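**Equipment plan, Tuesday, March 19, 2024**

1/ The Storkum surgical laboratory has opened its budget round for instruments used in robotic suturing practice. Jaws and wrist joints are the first call on funds.
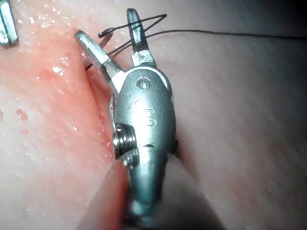
Kwame Ansah asks whether the budget covers thread and needles as well as the instruments. It does - both sit under consumables, with a ceiling of 1,144 pounds.

2/ Two suppliers have quoted for a replacement instrument. Urico offers it at 1,290 pounds and Evport at 3,000 pounds, the latter with servicing included.

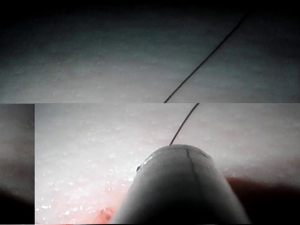 3/ Servicing will therefore be priced separately before the quotes are compared. Departments should send their requirements to Ekow Alhassan in writing - orders will be placed in April.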